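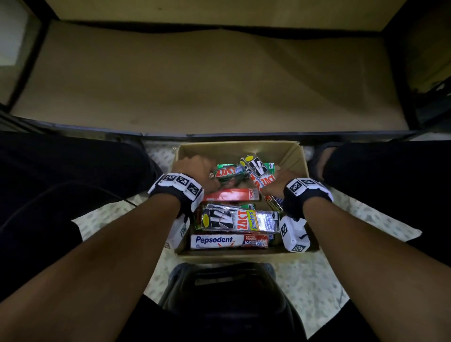 Packing toothpaste cartons by hand, with printed marker bands at both wrists.

Irnlow sells a kit that records what a person's hands do during a manual task and turns the recording into training data for a robot arm. The customer gets a head-mounted camera, two wristbands printed with square markers, a set of marker blocks to stand near the work, and a license for the software that puts it all together. There is no robot in the package. Irnlow assumes the buyer either has one or is deciding whether to get one.

We had the kit for most of April and used it on small-carton packing, a job that contract packers in Caltport still do mainly by hand. The work is simple to describe and hard to automate. Cartons of similar length but different print go into a corrugated box, the stack shifts as it fills, and the last few pieces have to be pressed into gaps that were not there a moment earlier. Suction handles a neat stack well. It does less well with a pile lying at angles.

Setup

The bands are the part of the kit the operator notices. Each is a flexible black-and-white strip that closes around the wrist and leaves the hand bare. Irnlow tried gloves in an earlier version and dropped them, and on this task that was the right call. Glossy carton board is slippery, and packers judge pressure through their fingertips.

Calibration takes two passes. In the first, the operator looks slowly around the work area while the software finds the fixed markers. In the second, the operator holds both wrists in view and rotates them. The first pass failed on us several times, always under a ceiling light that threw glare across a marker face. Moving the block a few inches fixed it. The error message said only "insufficient geometry," and the manual does not list it.

Once calibrated, the system held up well in ordinary use. Wrist position stayed steady when one forearm passed in front of a marker block, as long as another marker remained in view. It lost the wrist when a hand went deep into the box with the band below the rim. The software marks these gaps in the timeline and offers to fill them by interpolation. Short gaps filled cleanly. Long ones produced a straight-line path that no packer's hand would follow, and we deleted them.

What comes out

Each recording yields head-camera video, a six-axis path for each wrist, and an estimate of how far the fingers are open. The first two are good enough to use as delivered. The third is the weak point. The bands say nothing about the fingers, so grip has to be worked out from video alone, and a thumb hidden behind a carton is a guess. Customers training a two-finger gripper should plan to correct grip labels by hand.

"We would rather ship a wrist path you can trust and be open about the fingers," says Binta Bassey, product lead at Irnlow. She says a grip sensor is in testing and would not give a release date.

Export is to an open format or directly to Castillo, the company's hosted training service, which is billed separately. We fed 40 recordings to Castillo and got back a model for a two-arm bench cell. It placed loose cartons into a half-full box reliably. With the box nearly full, it tended to push down before the carton was lined up with the gap — a fault we traced to grip labels on the final placements. After relabeling those, the behavior improved but did not go away.

Cost and alternatives

The kit is leased by the month, with a minimum term of 4 months. Spare bands are extra, and they will be needed. The printed surface on one of ours had scuffed at the edge by the end of the trial, and tracking on that side became noticeably noisier.

The obvious competitor is Eder, which uses handheld grippers in place of bare hands. Eder's grip data is far better, because the tool measures it. The operator, however, works slower and moves differently, and a pile of cartons that a bare hand sorts out with a nudge becomes a puzzle.

For tasks where arm motion matters most, the Irnlow kit is the cheaper and quicker way to collect. For tasks decided at the fingertips, we would wait for the sensor.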